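Quand les robots rangent la vaisselle
Le dossier de Clendasance, le magazine des 8-12 ans
Rubrique : Les métiers changent

À la cantine Zoseo, 187 enfants mangent chaque midi. Cela fait beaucoup d'assiettes à laver, à essuyer et à ranger ! Avant, deux personnes passaient presque 20 minutes à les mettre une par une dans les égouttoirs. Depuis octobre, deux bras robots font une partie de ce travail.

C'est quoi, automatiser ?
Automatiser, c'est confier à une machine un geste qui se répète. Prendre une assiette, la lever, la poser entre deux fils de métal, puis recommencer. Pour toi, c'est facile. Pour un robot, c'est compliqué : il doit repérer le bord de l'assiette et serrer juste assez fort. Trop peu, elle glisse. Trop fort, elle peut casser.

Et les gens de la cuisine ?
Ils sont toujours là. Ils ont moins mal au dos et aux poignets. Ils ont aussi de nouvelles tâches : surveiller les bras, vérifier les assiettes, appuyer sur le bouton d'arrêt en cas de problème. Il a fallu suivre une formation. Certains l'ont trouvée difficile, et une personne a préféré passer au service en salle.
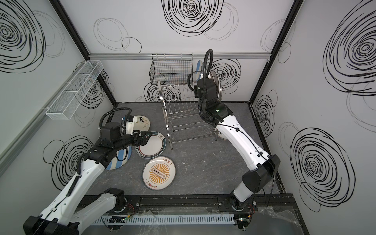

Clendasance n° 19, page 17

Le bras de droite tient une assiette debout contre l'égouttoir. Celui de gauche a sa pince au-dessus des assiettes posées au sol, qui se chevauchent un peu.

Les mots à retenir
Pince : la « main » du robot, au bout du bras.
Rail : la barre sur laquelle la base du bras est fixée.
Égouttoir : le support où l'on range les assiettes debout.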